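**Rilimau Fingersatz RF-4** – Parallelfinger für Handgelenkkamera, mit Auswertepaket "Kante"
Stand 30. Mai, Preise auf Anfrage, Lieferung ab Lager Waltenen

Für Gruppen, die Greifen flacher Gegenstände lernen lassen und dabei nicht jedes Mal die Kamera neu einmessen wollen. Finger schwarz matt, Spitzen abgeschrägt. Passt auf alle Plenano-Handflansche ab Baureihe 4, ältere nur mit Zwischenring (bitte mitbestellen, wird gern vergessen).

## Worum es geht

Telefone, Fernbedienungen, Brillenetuis. Liegend unproblematisch, hochkant schwierig: Kamera sieht fast nur die Schmalseite, Tiefe wird unzuverlässig, Rahmen spiegelt. Das Verfahren Kantenschluss (Şimşekoğlu, Arbeitsbericht, liegt dem Paket als PDF bei) schätzt die Lage deshalb nur aus den beiden Berührstellen und der sichtbaren Kantenlinie. Kein Tiefenbild nötig. Kein Modell vom Gegenstand.

Eingabe: ein Farbbild vom Handgelenk plus Fingerweite. Ausgabe: Kippwinkel, Versatz zwischen den Spitzen, Vertrauenswert. Unter der Schwelle wird nicht angehoben, sondern nachgefasst. 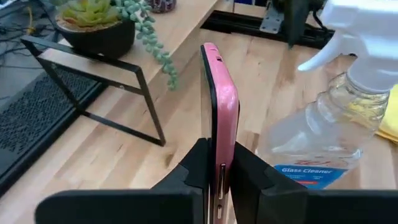 *RF-4 am hochkant gehaltenen Smartphone, Blick der Handgelenkkamera. Glasreiniger und gelbes Tuch rechts.*

## Ergebnis aus dem Arbeitsbericht

- 964 Griffe, alle auf Holztisch, wechselndes Licht
- Lage richtig geschätzt: 84 Prozent
- Vergleichsverfahren mit Tiefenbild: deutlich schlechter bei glänzenden Rahmen, bei matten etwa gleichauf
- Nachfassen bis zu 4 mal, dann Abbruch und Eintrag ins Protokoll

Als richtig zählt nur, was auch nach dem Anheben noch innerhalb der Toleranz liegt. Tabelle mit allen Gegenstandsklassen im Anhang B. Schwächste Klasse: durchsichtige Hüllen, da findet die Kantensuche oft die Hülle und nicht das Gerät. Wird dran gearbeitet.

Griffe quer über Seitentasten sind in der Auswertung getrennt geführt. Druck aufs Display ebenfalls, Grenzwert in der Konfiguration unter `kraft_max` einstellen, Voreinstellung ist vorsichtig.

## Lieferumfang

- 1 Paar Finger RF-4, links/rechts gezeichnet
- Schrauben, Innensechskantschlüssel
- Auswertepaket "Kante" (Quelltext, Gewichte, Beispielkonfiguration)
- Arbeitsbericht mit Anhang A und B
- Prüfblatt fürs Einmessen

Nicht dabei: Kamera, Flansch, Zwischenring.

## Hinweise zum Einbau

Finger bündig anschrauben, dann erst Kamera ausrichten. Beide Spitzen müssen im Bild sein, auch bei voller Öffnung. Unschärfe an den Fingerwurzeln ist ok, die werden ohnehin maskiert. Maske liegt bei, bei anderem Objektiv bitte neu zeichnen (Werkzeug `maske_neu`, Anleitung im Ordner doku).

Hintergrund darf unaufgeräumt sein, Pflanzen, Kabel, Flaschen, alles egal. Nur keine zweite Kante parallel direkt am Gegenstand, das gibt Fehlschätzugen.

Spitzen sind Verschleißteil. Ersatz einzeln bestellbar, Bestellnummer auf dem Prüfblatt.

## Bestellung

Über das Formular oder direkt bei Rilimau, Waltenen. Bitte Flanschbaureihe angeben und ob das Paket für Lehre oder Forschung gebraucht wird, die Lizenz ist unterschiedlch. Leihgeräte erst wieder nach der Sommerpause.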